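Updated 26 September 2021. Applies to solid wood tabletops finished with Pimberg hardwax oil. For lacquered or laminate tops, see the instructions supplied with the table.

# Wooden Tabletops: Frequently Asked Questions

## Finish

### What finish is on my table?

If the table was ordered with the Trandton base, it was oiled. If it was ordered with the Dunne base, check the order sheet: "O" after the part number is oil, "L" is lacquer. Tables sold before July have the code on a paper label under the top, near one of the short ends.

With no label and no order sheet, put a drop of water on the underside. On an unfinished or worn oil surface it darkens the wood within a few minutes. On lacquer it stays as a bead. A freshly oiled surface also beads, so the test is only useful on older tables.

### Is the oil safe for food contact?

Once cured, yes, for ordinary contact such as bread, fruit or a dropped vegetable. The top is not a cutting board. Knife marks go through the finish, and raw meat should not be prepared on it. Allow the full curing time before food touches the surface directly.

### How far does one can go?

One can covers up to 80 square feet in a single coat. Open-grained woods such as oak and ash take more on the first coat than maple or birch. End grain takes considerably more again and should be coated separately with a small brush.

## Daily Use

### Do I need to keep the table clear?

No. Bowls, cups and toys can stand on it during the day. Items with rough or unglazed bases should be lifted when moved. Soft vinyl and some rubber items are a different matter: plasticizer migrates into the oil and leaves a tacky patch if they stay in one place for weeks. Move them now and then, or store them elsewhere. 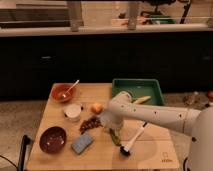 *Light wooden tabletop with kitchen items and toys.*

### Which cleaners can I use?

Warm water and a small amount of Nurnel wood soap on a wrung-out cloth. Wipe with the grain, then dry with a second cloth.

Do not use:

- ammonia or glass cleaner
- bleach
- melamine sponges, which are abrasive
- silicone polish, which prevents later coats of oil from bonding
- microfiber cloths with a scouring side

Dish soap will not damage the wood after one use. Used daily, it strips the oil and the surface turns gray and dry along the edges first.

### How do I remove a white ring?

White rings are moisture held in the finish. Leave the spot uncovered for a day. If the ring is still visible, rub a few drops of oil into it with a gray nylon pad, wait ten minutes, and wipe off all excess. Feather the oil out past the ring so there is no hard edge.

### And a black ring?

Black marks are iron reacting with tannin in the wood, usually from a wet can or a cast iron pan. They are in the wood itself and will not come out with soap or oil. Oxalic acid removes most of them. Test it on the underside, wear gloves, rinse twice, and let the top dry overnight before re-oiling. Maple and birch contain little tannin and rarely show the problem.

### Can I leave a tray on the table?

Yes, if the underside is dry. A plastic tray with a flat base holds any trapped water against the wood, and the resulting mark follows the outline of the tray. Trays with feet are preferable for long-term use. Light also matters: cherry and pine darken with exposure, so a tray left in one position for a season leaves a pale rectangle. Remove the tray and the area will catch up over several months.
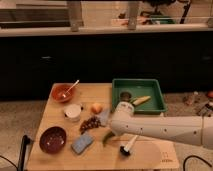 ## Re-oiling and Repair

### How often should the top be re-oiled?

When water no longer beads. For a kitchen table this is usually once or twice a year. A desk can go much longer.

### What is the procedure?

1. Clean with wood soap and let dry overnight.
2. Sand lightly by hand, with the grain. Do not use a belt sander.
3. Vacuum, then wipe with a dry cloth.
4. Apply a thin coat with a lint-free pad.
5. Wait 15 minutes and wipe until the cloth comes away nearly clean.
6. Repeat after 12 hours if the surface looks uneven.

Lay used cloths flat outdoors to dry, or soak them in water before disposal. Oily cloths left in a pile can ignite on their own.

### Can I sand to 2000 grit for a smoother feel?

It is not recommended. Very fine sanding burnishes the surface and the oil does not penetrate. Stop at 220.

### My table has developed a slight cup. Is it defective?

Usually not. Solid wood moves across the grain as humidity changes. Check that the base screws are in slotted holes and have not been fully tightened. If the cup is still present after a full heating season, send measurements to Divina Salazar in repairs, with the part number and a note on where the table stands in the room. Lacquered tops are handled by Oduor Magesa.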